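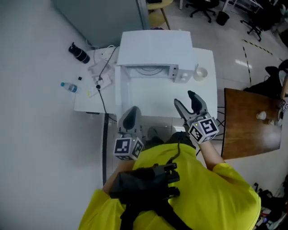
Gombridge Catering Services
Automation at Novbridge: questions from staff

Last updated Nov 13, 2019

Why is the company introducing automation in the kitchens?
Reheating and plating are the most repetitive parts of the evening shift, and they account for most of the strain injuries reported at Novbridge. The Stestirine programme is intended to move part of this work to machines.

How will the machines learn the work?
Members of staff carry out ordinary tasks, such as opening a microwave oven or moving a cup, using a pair of hand-held grippers. The movements are recorded and used to prepare the machines. No knowledge of computing is needed.

Who may take part?
Any permanent employee who has completed the probationary period. Taking part is voluntary, and a refusal is not entered on your personnel record.

How long is a recording session?
A session lasts 40 minutes. No one may work more than 2 sessions in a shift, and a break must be taken between them.

Will I be paid for sessions?
Yes. Sessions are held in working hours at your normal rate. If a session runs past the end of your shift, overtime is paid in the usual way.

Can the recordings be used to judge my performance?
No. Recordings are kept apart from personnel files and may not be used for appraisal or disciplinary matters. Line managers have no access to them. You may ask for your own sessions to be deleted at any time before they are passed to the programme.

Will jobs be lost?
There will be no compulsory redundancies at Novbridge as a result of the programme before the review in April. The site employs 129 people. Posts that fall vacant in the reheating section may be left unfilled, and the union will be told of each such decision in writing.

What will happen to my present duties?
Staff in the reheating section will be offered training in machine supervision or a transfer to food preparation. Grade and hours will be kept in either case. Requests for the Ishida building will be considered where places allow.

What if the grippers cause discomfort?
Stop at once and tell the session supervisor. You will be returned to your usual duties without loss of pay, and an occupational health appointment can be arranged.

Whom should I contact?
Questions about sessions and recordings: Fumiko Sasaki, Stestirine programme office, extension 900.
Questions about contracts, grades and transfers: Leonilde Falcão, Personnel.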